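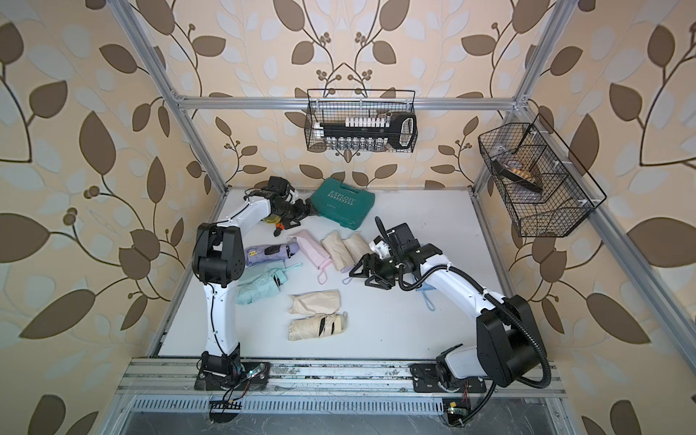 **Accessories / Bags and Rainwear / Wholesale**

# Kurkitz Folding Tote

The Kurkitz Folding Tote is a lightweight carrying bag intended for shops, museums, libraries and hotels that sell or lend bags to visitors. It is supplied flat, without individual packaging, and is available to trade customers in plain or printed form. Plerkia distributes the bag throughout North America from its warehouse in Toledo.

The current version replaces the earlier Kurkitz Market Tote, which had two short handles and a snap closure. Customers who hold stock of the earlier bag may continue to order it in matching colors until August, after which only the version described on this page will be offered.

## Construction

The body is cut from a single length of woven polyester and sewn along both sides with a bound inner seam. There is no separate base panel. The top edge is turned twice and stitched, and the strap is attached with a boxed cross-stitch at each end. All thread is polyester and is matched to the body color.

The fabric carries a light water-repellent finish. It will resist a short shower, but the seams are not sealed and the bag should not be relied upon to protect paper goods or electronic equipment in steady rain. The finish diminishes with washing and may be renewed with any household spray suitable for synthetic outerwear.

## Strap and Carrying 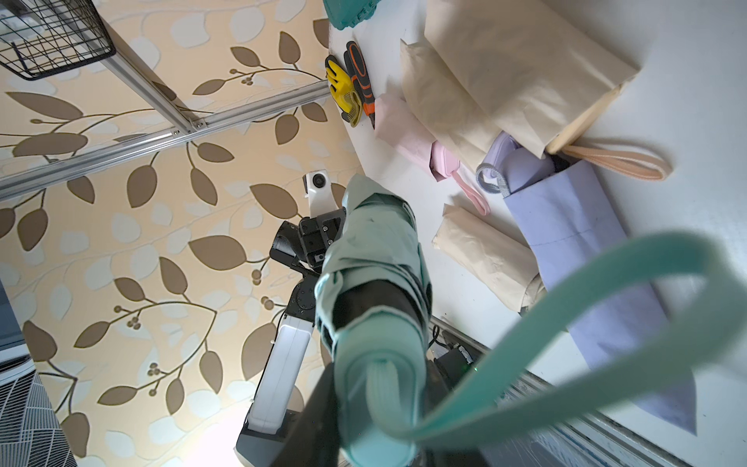 Strap length was the subject of most of the correspondence received about the Market Tote. Retail customers reported that the short handles could not be worn over a winter coat, and several lending libraries asked for a bag that could be carried across the body. The Folding Tote is therefore fitted with one long strap, cut from the same cloth as the body and sewn in the same color, as on the mint-green bag shown, where it loops out well clear of the fabric. The strap is not adjustable. Customers who require a shorter drop may specify it when ordering, provided that the whole order is made to the same length.

The bag has no stiffening of any kind and may be folded or gathered by hand. Creases from shipping will relax with use. Retailers who prefer a smooth display may press the bag on the reverse side with a cool iron and a dry cloth.

## Colors

Plain bags are stocked in mint green, slate, brick and natural white. Dye lots may differ slightly between deliveries, and customers who intend to display bags side by side are advised to order the full quantity at one time. Swatches are sent on request and should be returned with the order form if an exact match is required.

## Printing

Printing is carried out by Stirnex in one or two colors on one face of the bag. Artwork should be supplied as a vector file with all lettering converted to outlines. Fine lines and small reversed lettering tend to fill in on woven cloth, and the print office may ask for these to be enlarged.

A printed proof on the chosen fabric color is sent before production begins. Work does not proceed until the proof has been signed and returned. Changes requested after signature are charged as a new setup.

## Ordering Quantities

| Item | Minimum order |
|---|---|
| Plain, stock color | 200 bags |
| Printed, stock color | 1,000 bags |
| Special strap length | 1,000 bags |

Stock colors may be combined within a plain order. Printed orders are accepted in one body color only. Up to 3 sample bags may be requested by each trade account without charge.

## Care

- Machine wash cold with similar colors.
- Do not bleach or tumble dry.
- Hang by the strap until dry.
- Keep printed areas away from direct heat.

A care label is sewn into the left side seam. Lending institutions that wash bags in bulk should place them in mesh laundry sacks to keep the straps from tangling.

## Returns and Claims

Plain bags may be returned unused within the period stated on the invoice. Printed bags and bags with a special strap length cannot be returned unless faulty. Claims for faults in stitching or printing should be made in writing, with the order number and one of the affected bags enclosed. Wear arising from ordinary use, including fading and loss of the water-repellent finish, is not considered a fault.

## Contacts

Trade accounts and samples: Sebastián Tapia, Plerkia, Toledo

Artwork and proofs: Domingo Quiroga, Stirnex print office

Telephone inquiries are answered until 4:30 p.m. Eastern Time. Written inquiries should state the trade account number, the color required and the delivery address.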